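Where the money went: equipment planning for a two-armed room tidier

Project report, group 4. Written by Zsolt Katona, with spreadsheets by Magdolna Dobos and objections by Imre Deák.

When we picked this project we thought the hard part would be the robot. The robot was fine. The hard part was a shared spreadsheet called budget_final, which went through 19 versions and at one point contained a line that just said "misc (large)."

Our assignment was to plan and buy everything needed to get a two-armed robot to pick litter off a bedroom floor and put it in a wastebasket. The department already owned the base and both arms, so those cost us nothing and we were told to stop listing them as savings. We had $3000 for the rest. Our supervisor, Halvard Rønning, signed off on anything over $600, and he signed slowly.

What we asked for

The first draft was a wish list. Imre wanted force sensors in both wrists. Magdolna wanted a second set of grippers in case we broke the first. I wanted a bigger monitor and had written a paragraph connecting it to safety. The total was well past what we had, and Halvard sent it back with a single question mark in the margin.

For the second draft we started from the task. We wrote down each thing the robot had to do (find the item, reach it, close on it, lift it, get it over the basket, let go) and allowed ourselves to buy something only if a step couldn't be done without it. The monitor did not survive. Neither did the force sensors, although Imre got a sentence put in the minutes about it.

Quotes

We got quotes for gripper parts from two suppliers, Cilitico and Grelent. Cilitico was cheaper per fingertip set but charged for shipping by the box, and every part came in its own box. Grelent cost more on paper and had one flat shipping fee. Once Magdolna put both in the same table, Grelent won by enough to pay for spare cables, which we had forgotten to include.

Forgetting cables was our biggest planning mistake. Every cable we priced was measured on a drawing with the arm at rest. An arm reaching for the floor is a much longer thing than an arm at rest, and the cable needs slack on top of that. We ordered once at the wrong length and again at the right one. The short ones are in a drawer, labeled "future work."

The Platora software license was the only item that went to Halvard for approval. It took until September. We filled the time by arguing about wastebaskets.

The wastebasket

We are aware this section is longer than the one on software. The basket had to be light enough for one arm to hold while the other arm worked, and it needed a rim the gripper could close on. Norbert Bodnár, who runs the lab store, offered us a solid steel one for free. It was a very good wastebasket and weighed what you would expect. We bought a mesh one instead – the cheapest line in the whole budget and the one people ask about most.

Test room

We did not budget for a test room, and then we needed one. A taped square on the lab floor has no bed to work around and no carpet, and we wanted both. Szilágyi House, the guest residence next to the engineering building, let us use a furnished room between bookings, provided we took our litter with us when we left. It cost us a form.

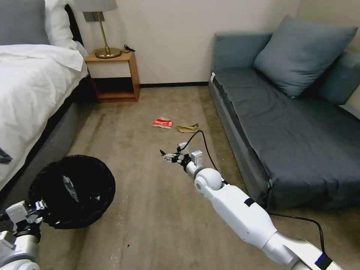

Should a student group buy spare fingertips up front or wait until the first set wears out?

Buy one spare set with the first order. The shipping fee is the same either way, and waiting on a second delivery can use up more lab time than the part is worth.

What we would change

Price the cables first, with the arms stretched out as far as they'll go. Ask about rooms before asking about sensors. Put the slow approvals in on day one, even if the rest of the plan is still a mess, and do the mess while you wait.

We also recommend a contingency line with an actual number in it. Ours was whatever remained after the other lines, so every time somebody found a new expense, it shrank to make room. By version 12 it was negative and Magdolna had colored it red.

Imre would like it noted that the force sensors are still in the supplier's catalog. The full spreadsheet is in the appendix, along with the minutes containing his sentence.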